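Learning to place by hand: first results from the Bellis study

In September our group finished the first part of Bellis, a study on how a robot can learn small, careful placing tasks from people who hold the gripper themselves. The method was planned together with our partners at Breso, and a short report is now open to all members on the project page. Many of you have asked what we found, so I will give the main points in this newsletter.

The idea is simple to tell and less simple to carry out. A person takes the hand-held gripper, which we call Drolon, and does the task the way they would do it at home or at work. The camera on the tool records what the hand does, and the recordings are used to train a policy. No robot arm is needed in this phase, so we could collect in normal offices and did not have to bring everything to the lab.

For this part we collected 642 demonstrations in two offices. We kept the furniture, the cables and the wall sockets as they were. Some rooms were rather full, and we were glad about this, as our earlier policy was trained on clean tables and became lost very quickly in any other place.
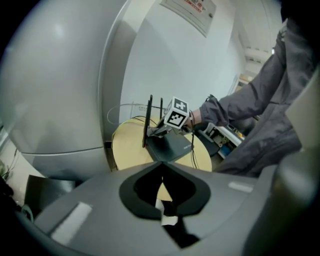
Objects like a router are difficult for us. The body is flat and dark, the antennas stand up in the way, and a thin cable can pass in front of the tool at any moment. Marker cubes give us a position that we can compare with the position estimated from the camera motion. When the two do not agree, we take the demonstration out of the training set. At first we repaired such recordings by hand, but this took many evenings and the policy did not become better from it.

We trained two policies. The first one saw all the recordings, also the ones with bad agreement. The second one saw only the recordings that passed the check. On the test arm the second policy was clearly steadier in the last few centimeters before contact, although it had less data to learn from. The first policy often stopped too high, or it moved to the side and started again. With tall objects we saw almost no difference between them, and we do not yet understand why.

There is one weak point which I should mention. The wide lens bends straight lines strongly near the border, and our correction is not good enough there. If a marker comes close to the border, the check may throw away a demonstration that was fine. We are now testing a new calibration from the Dratier toolbox, and we will run the check again on the full set when it is ready.

Members who would like to try the filtering code on their own recordings can write to the project address. Please tell us which lens you use.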